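How I Get a Robot Arm Ready for Its Day

Hi! I look after robot arms at a workshop called Sornside, and kids who visit us nearly always ask me the same thing: "Do you just switch it on?" I wish! There's a whole list of jobs before the arm gets to move a single thing, and I'm going to take you through them (they're my favorite part of the morning, so bear with me if I get carried away).

First, the bolts. A robot arm is a lot like your own arm. It has a shoulder, an elbow and a wrist, and it needs something solid to hang on to. Try reaching for a cup while you stand on a wobbly skateboard and you'll see why! So the arm sits on a metal plate, and I go over the bolts with a wrench, one after another. If one has worked itself a tiny bit loose, the arm could miss its target.

Next I check the cables. Power goes through some of them and messages go through others. The gripper, which is the robot's hand, needs a cable too, and it has to be long enough for the arm to stretch all the way out. But too much extra cable can snag on things! I move the arm slowly through its biggest reach and watch the cable the whole time.

Then comes the paper and tape. We cover the table with plain brown paper and stick down strips of colored tape to make big boxes, a bit like a giant hopscotch court. The tape is for us people. If I bump a bin with my elbow (it happens), I can look at the lines and put it back where it belongs. Tape does get tired, though. The ends curl up and bits go missing, and then I peel off the old piece and press down a new one. Once I used up a whole roll because I kept getting the lines crooked.

Now the robot has to learn where things are. For that I use a teach pendant, a sort of chunky tablet with a screen and a red stop button. I press the arrows and the arm creeps along, 2 millimeters at a time when I'm getting close. When the gripper is in the right spot, I save it. The arm remembers that spot as a bunch of numbers, one for how far each joint has turned. My list for our newest job, which we call Kavance, has 23 saved spots on it. That's a lot of arrow pressing!

The stop button gets its own test. I start the arm moving, press the button, and the arm has to freeze. I do this every morning at eight o'clock, before my tea, and I never skip it.
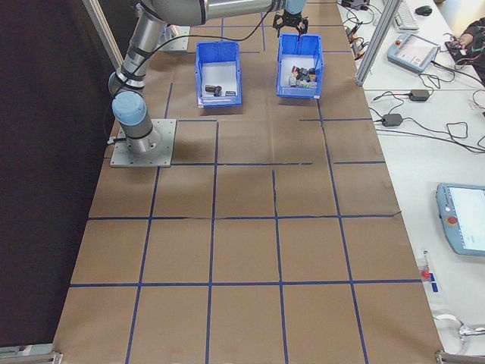

The gripper over the right-hand bin, with small parts in both bins and blue tape marking out the table.

After that I do a practice run at slow speed. The arm goes to one bin, closes its fingers on something small, lifts it and carries it to the other bin. Little things are tricky! A round piece can roll, and a flat one is hard to pinch. If the gripper keeps missing, I go back to the pendant and nudge the saved spot over a smidge.

I write it all down in a notebook, too. In September we did 297 practice grabs and I wanted at least 200 good ones before I'd turn the speed up. We got there, but I had to clean the fingertips twice. Dust makes them slippery, so I wipe them with a soft cloth.

Want to try being the robot? Put two bowls on a table and some buttons in one of them. Close your eyes, and let a friend tell you "left," "right," "forward," "down" and "grab" until you've moved a button across. Then swap places and let your friend be the robot!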